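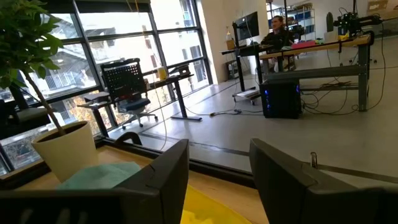
How often should microfibre cloths be washed?
After each day of use. A cloth that has been used on a food preparation surface or in a washroom is to be laundered before it is used again.

Laundering Cleaning Cloths: Procedure for Vamcombe Sites

This procedure applies to staff and contractors responsible for cleaning at all Vamcombe sites. Cloths are assigned by colour, and the colour chart posted in each cleaning cupboard takes precedence over local habit.

1. Shake each cloth outdoors or over a bin to remove crumbs and grit.
2. Sort microfibre from cotton. Lint from cotton lodges in the microfibre and reduces its ability to pick up dust.
3. Check labels for the maximum wash temperature. 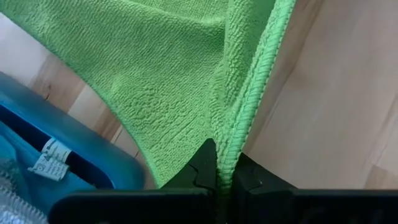

Green microfibre towel with a hemmed border.

4. Fill the drum to no more than 75 per cent of its capacity.
5. Add liquid detergent at the dose given for soft or hard water. Do not use fabric softener or chlorine bleach on microfibre.
6. Wash microfibre at the temperature on its label. Cotton cloths from washrooms are washed separately at 70 degrees.

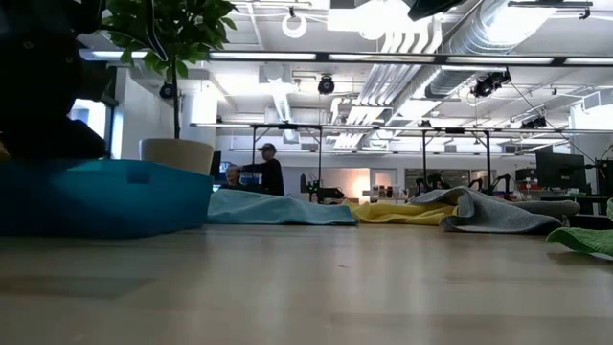 Drying should begin as soon as the cycle ends. Microfibre may be tumble dried on low heat or hung on an airer. Cloths left damp in the machine overnight must be washed again.

Fold dry cloths and return them to the shelf for their colour. Withdraw any cloth with frayed hems, hardened fibres or a persistent odour, and record it on the stock sheet. 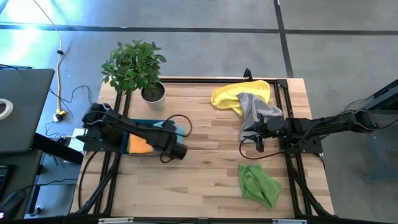 Stock sheets are collected in March and again at the close of the year. Requests for replacement cloths should be sent to Yasaman Kiani at the Vamcombe office; sites in Clorkutlow should contact Hưng Giáp. Please allow 13 working days for delivery.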